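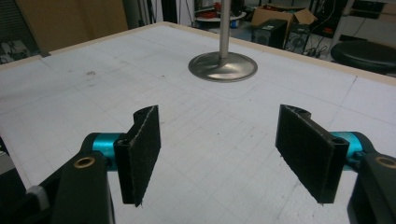 Textured black pads on teal joints, over the gridded work table.

Review: Hellwood two-finger hand gripper, with the Pawlak pad set

We bought the Hellwood in August, after going back and forth between it and the cheaper Listska. I'm writing this mostly for people who have to put a number on a purchase request, so there is more here about costs than about features.

The gripper was $500. That gets you the body, both arms and one pair of smooth pads. The textured pads are sold separately by Pawlak in packs of 8, and I would put them on the same order. The smooth ones slid on polished metal parts in our tests, and we swapped them out in the first week.

Pads are the running cost. The fuzzy face holds well on metal and cardboard, but the fibers fray along the bottom edge, where the pad meets the table most often. We change a pair when the fray reaches the face, and so far one pack has been enough. Budget for a second pack anyway. Shipping from Pawlak was slow, and we had to borrow a pair from another bench while we waited.

The joints are the best part. Ours have no play that I can feel, and both fingers still close evenly. The brass bushings in the arms are easy to get at, and Hellwood lists them as a spare part. Listska wanted us to send the whole arm back for the same repair, and that decided it for me.

What I don't like: the arms are thick. With the fingers wide open the tool takes up a lot of space, and reaching in beside a pole or a stand takes some care. Measure your tightest spot before ordering. The manual gives the finger opening but not the outside width -- I had to write and ask, and the answer took 4 days.

You also need a decent surface to work on. We use a white table with a printed grid, which makes it easy to put a part back in the same place. It shows every scuff and smudge, so leave a little in the budget for replacing the top. Zuraritz sells a mat that would do the same job for less if you already own a table.

Setup took one person 5 hours, most of it spent on alignment. Put that in the plan as a full day.

Would I buy it again? Yes, with the pads and a spare set of bushings on the same order.

Rating: 4 out of 5

Posted September 23, 2020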